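Table Clearing: Notes and Data Card from the Plunavcombe Open Day

This is the README for the small set of recordings that came out of our open day at the Plunavcombe café in May. It is part data card, part trip report. I had such a good day that I couldn't keep the two apart, so please bear with me (or skip to "What's in the set").

Why we went

Arnametti builds a small arm on wheels for clearing café tables. Up to now they've shown it in their own lab, on a white bench, with clean props. Golnar Bahrami, who runs the Vutivent reading group, asked if they would bring it somewhere with real furniture, and they said yes almost before she finished the email. The arm came out on a Friday, with Volkan Özkan driving and Gebremedhin Chala looking after the recordings.

The morning was the demonstration. The arm rolled up to a table, found a cup, picked it up and put it on a tray. Then it did it again with the lights turned down, and it still found the cup! Everyone clapped. Wiping was harder. It pressed much too hard on the first pass and pushed the cloth clean off the far side, and on the second it hovered a little above the surface and wiped the air very carefully. Volkan changed one number on his laptop and the third pass was lovely, slow and even, right up to the corner.

What I liked best was how open they were about the misses. A boy in the front row asked why it couldn't feel the table, and Gebremedhin spent a good ten minutes with him and a bathroom scale, pressing down with one finger and reading out the numbers.

The human part

In the afternoon the visitors took a turn. We recorded people doing the same chores by hand, from head height, so the two could be put side by side: wipe the table, load the tray, carry it over to the counter. It's funny how much you do without thinking about it. I always hold the table with my spare hand when I wipe, and I had no idea until I watched my own clips.

What's in the set

- 2000 short clips, cut from the longer recordings
- 34 people, all adults, all signed up on the day
- 4 tasks: wipe, load, carry, set down
- Labels for the start and end of each task, checked by a second person
- No sound (the coffee grinder won)

Clips are sorted by task, then by person number. Names were never stored. If you took part and want your clips removed, write to Gebremedhin with your number and he'll take them out of the next release.

Known problems

The wipe clips are uneven. Some people wiped once and moved on, others polished. Glare off the steel counter is strong in a lot of the set-down clips, and the dark cups get lost against dark clothes. The wood grain on the tables also fooled our first spill finder, which kept marking the knots. Tanner McKinnon has a better one on the way.

A few stills from wiping and setting down: 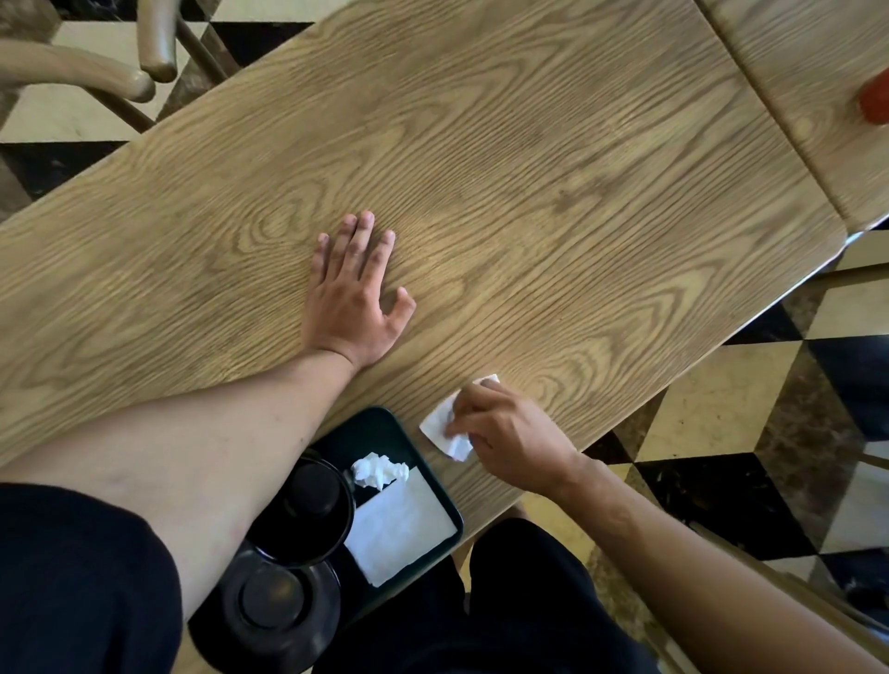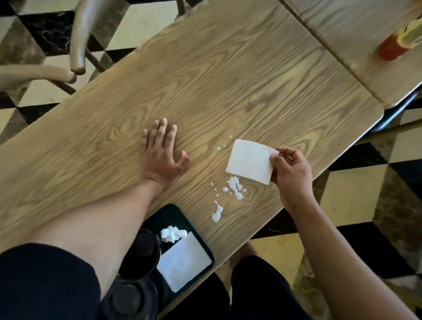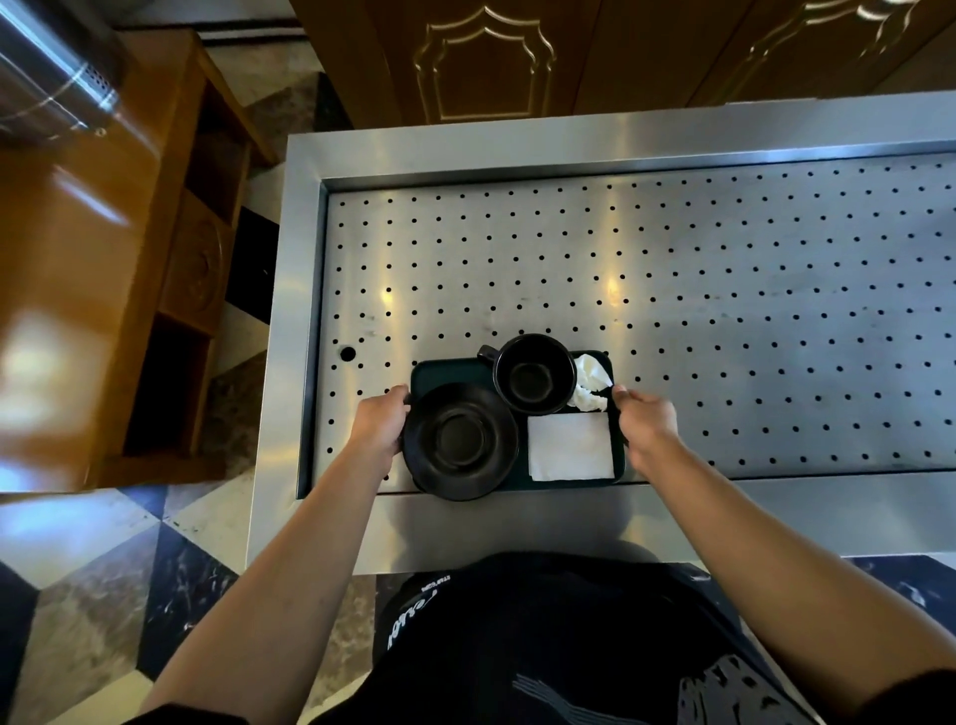

The arm's own recordings are kept in a separate folder, with the failed wipes left in. Please don't filter those out before you've looked at them, they're the most interesting thing we brought home. The settings Volkan changed are written in the notes file next to each run.

You may use all of it for research and teaching. If you build something with it, send us a line, we'd love to see it. Golnar is already asking about a second visit, and I've put my name down.

Tanner Simard

12 shares · 5 comments

Related
Gill: a simple tool for trimming long recordings
How we label the start and end of a task
Vutivent reading group: spring list
Arnametti arm, notes from the lab visit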